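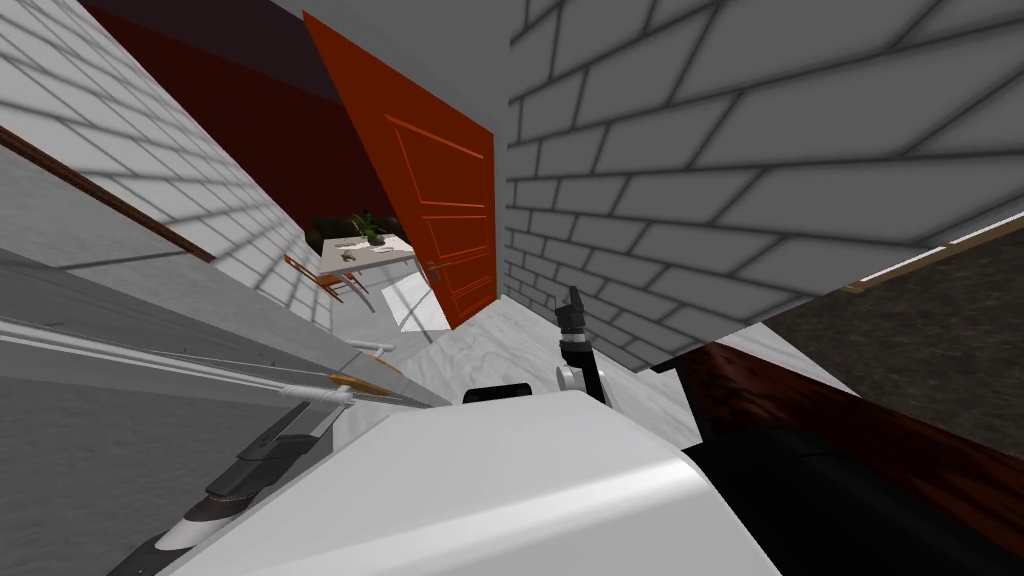
Print this item | E-mail this item
Search newsletter Go
24/10/2026
4 min read

Shopping for a second arm (and everything that hangs off it)

So the budget sheet is due and I've been living in it. Every time I think I'm done, some little line pops up that I'd forgotten, usually a cable. If you only want the short version: we're asking for one two-armed machine, one decent graphics workstation, and money to keep both of them going for 36 months. If you want the long version, get a coffee!

A lot of you have asked why the workstation comes first on the list and the robot comes second. It's simple enough. We can do months of useful work in simulation before a crate ever shows up at Savska, and the old workstation is the thing holding us up right now. It renders one room at a time, slowly, with the fan going like a hair dryer. I timed a batch of house runs in July and went home before it finished. A new one from Fultgate is quoted with a three-year warranty and I'd like to order it the minute the money is in.

The robot is where it gets fun, and also where the quotes get hard to compare. Clastivus will sell us the pair of arms on a base with grippers on both sides. Egger (the integrator across the river, we've used them before) will only quote arms and base, and the grippers are an extra. On the front page Egger looks cheaper by a mile. Then you add the grippers, the wrist cameras, the mounting plates, a spare set of fingers, and the gap pretty much closes. Please, if you're putting together a quote for your own group, ask every seller to price the same list. I sent out one list to everybody the second time and wish I'd done it the first.

Grippers ate most of my month. The question I kept going back to was how wide the fingers need to open, and you can't get that off a brochure. You get it by trying the objects you plan to pick up, from the angles you'll really be picking them up from. Long thin things are my own pet worry. A mug is forgiving, but a rod standing between two open fingers gives you lots of room to be wrong on either side, and a flat board near it is one more thing to bump into.
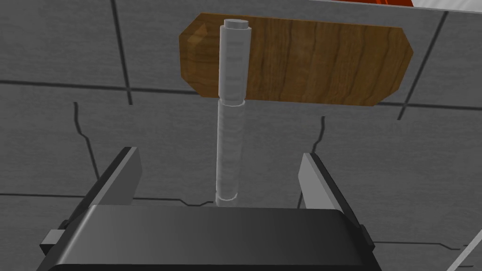 Vol. 6, page 36

What I like about doing this in the simulator first is that I can swap in another finger shape and try it before lunch, and it costs us nothing but electricity. Doing the same thing with real parts means a purchase order, a wait, and a drawer full of fingers we don't like. We have that drawer already. It sticks.

Now, the small stuff, which I've put on its own tab so it doesn't get lost:

Finger pads, $159 a set. I've put in for six sets. They wear, and we never have a spare on the day we need one.

Floor work in the test room, $1483. This one got some raised eyebrows. The base has wheels and the strip where the old carpet meets the hard floor has a lip on it. I caught my own foot on it last spring. Either we fix the lip or we tell the robot to stay on one side of the room forever, and I know which one I'd pick.

Shipping. Still a blank cell. Clastivus won't give a number until we confirm there's a loading door, and I've now sent them photos of it twice.

Training. Egger throws in a day on site and Clastivus charges for it. I'd pay for it either way — last time we tried to learn a machine from the manual and it sat in a corner for a whole summer while we all got up our nerve.

I should say where I'm shaky. I don't have a good way to budget for repairs. The sellers each suggest a service plan, the plans cover different things, and the fine print on one of them leaves out the grippers, the very part I'd expect to break. For now I've set aside a lump in year two and a bigger lump in year three and called it maintenance. If your group has real repair numbers for a two-armed setup, even messy ones on a napkin, send them over and I'll happily steal them.

Also still open: whether we buy or lease. Leasing makes the first year look lovely. I ran it out to the end of the term and liked it a lot less, but the lease does include a swap if a newer model comes out, and a couple of you feel strongly about that. The sheet has both versions side by side, on the tab called "lease?" with the question mark. Comments go straight in the cells, please, with your initials, and don't sort the columns (you know who you are).

Print this item | E-mail this item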